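**Ticket 39: white bedroom cabinet rocks on the floor**
Opened by: Iman Ait Ali
Status: waiting on part

Monday, 9 am. Me again, sorry! The little white cube cabinet from Dratside has a wobble. Push down on one front corner and the back lifts a touch, and it makes a clacking noise that drives me up the wall. I've tried it in three spots, same clack in all of them, so I don't think I can blame the floor. The red basket is meant to live on top (it's our catch-all for bits and bobs) and I'd like it to stay put.

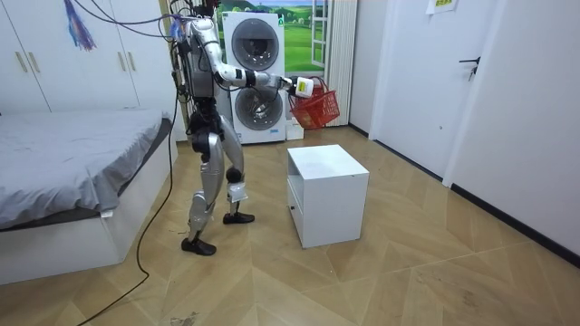

Can I keep using the cabinet while I wait for a fix?
Keep it to light things on top, and leave anything breakable somewhere else until the feet have been looked at.

**Update, 5 pm.** Right, I had it on its side with a towel underneath. One foot has a split in the plastic and won't screw in all the way – the others went in lovely and tight. I folded up some card and wedged it under the bad corner. Much quieter, but it creeps out whenever I hoover. Basket's going on the floor for now. 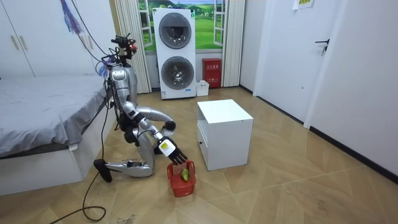

*Basket on the floor by the cabinet, bed corner to the left.*

**Update, next morning.** Dratside say the spare foot ships from their Istport depot. I've asked for two, in case another one goes. Please leave this open till they turn up.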